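Print this page | E-mail to a colleague

Workshop notebook, dye bench
September 2024
Posted by Nuria Quintana

Lavender again. The recipe card says "a soft gray-violet, reliable," and I would like to meet whoever wrote "reliable." Logwood on alum-mordanted cotton has now given me navy, eggplant, a sort of wet slate, and one square the color of a bruise on day four. Same bag of chips throughout.

Suspects so far: the water, the pot, me. Sun-ja says it's me.

The water first. The Plesdale building went over to a different supply in February and our pH strips have been reading high ever since. Logwood goes blue when the bath is alkaline and drifts toward red-purple when it's acid, so a purple that keeps turning navy is at least consistent with the strips. I bought distilled for the small bath and felt extravagant.

Bath A: tap water, 3 percent logwood on weight of fiber, brought up slowly and held an hour. Navy.
Bath B: distilled, everything else the same. Purple! A bit pink at the hems, but purple.
Bath C: tap water with a splash of white vinegar. Went tan-orange in the pot while I was answering the phone. I rinsed it in tap water and it came back halfway, then stopped, like a guest who can't decide whether to take their coat off.
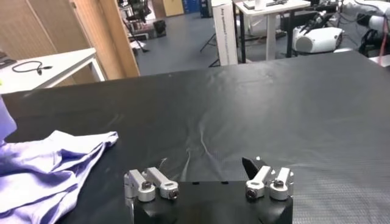
The other thing is scouring. I'd been giving the cotton 90 minutes with soda ash and calling it clean. Sun-ja did hers overnight and the water came out the color of weak tea, from fabric sold to us as "ready to dye." Ready for what, they don't say. Her squares took the mordant evenly and mine have a pale patch in the middle of each one, where I suspect I folded them and went to lunch.

Washfastness: cut a strip off each, stitched to white cotton, washed warm with the plain soap. A bled onto the white. B bled less. C lost so much color I've relabeled it "beige, intentional."

Lightfastness strips are taped in the south window at Talwood under half a card each. Please do not move the card. Whoever moved the card last time, I know it was to water the fern, and the fern is fine, and the data is not.
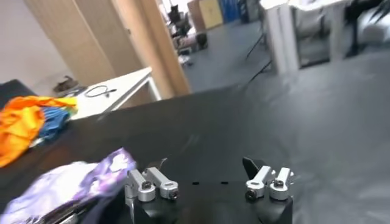

Iron. I know the card says a pinch of iron "saddens" the color. Mine needed no help. I tried it on a leftover from Bath B anyway, and a quarter of what the card calls for took it to charcoal in under a minute. Handsome charcoal, wrong project. Sun-ja has claimed it for a bag lining.

To do:
— scour the next batch overnight, no folding
— distilled for the final bath, and ask MacRitchie what a drum of it costs before I promise anything
— try a little chalk in the tap water bath, purely to see how blue it can get
— new pH strips, these ones live next to the kettle

Leaving the exhaust bath covered on the back shelf. It still has color in it and I'm too cheap to pour it out. If it grows a skin, skim it. If it grows anything else, call me.

Comments (3) | Shares (0)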